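Sim kitchen task: clearance rule before first grasp?

dostton_ops
Posted 26th February
We're writing house rules for the counter task at Havport. My draft says an open hand may wait over a plate, but no finger crosses the rim of the plate it picks from until the grasp is called.

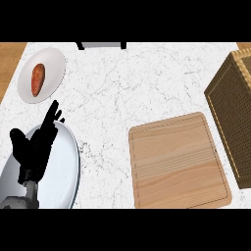 I set the gap at 40 mm. Too strict?

Butkienė
Too strict for me. We use 5 and log every contact.

bustolton2
Depends on the arm count. With 2 arms I want a separate rule for the board side.

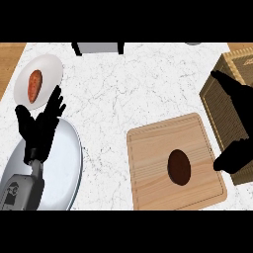
One arm moves, the other holds. We ran 3222 episodes that way.

Butkienė
Holding wastes time. I don't agree with that one.

dostton_ops
I'll keep the hold rule and drop the gap to 5 for now.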